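Pillberg update teaches the arm to admit it doesn't know

Ilthorpe, May 29, 2024

The Ilthorpe lab has released a new version of Pillberg, its planning software for tabletop arms, and the headline feature is doubt. The old planner picked a grasp and went for it with the confidence of a man assembling a barbecue. The new one scores 39 candidate grasps from the wrist camera's view, and if none scores well enough it moves the arm and looks again.

Foam letters on a table, with a plate to aim for, are the favoured test. A lowercase n lying upside down is a perfectly good u, and the old code was happy to argue the point.

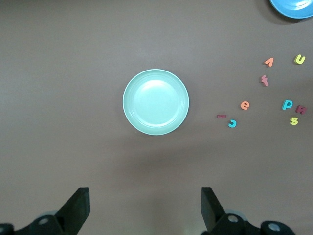
Lerer, whose own lab still runs the April build, welcomed the change but grumbled that a second look adds 10 seconds to a pick, and that an arm pausing to think makes visitors check the plug.

The team says the delay can be capped in the settings file, which has shrunk from 4,000 lines to 60. The Chow simulator plug-in still needs the old file – all of it.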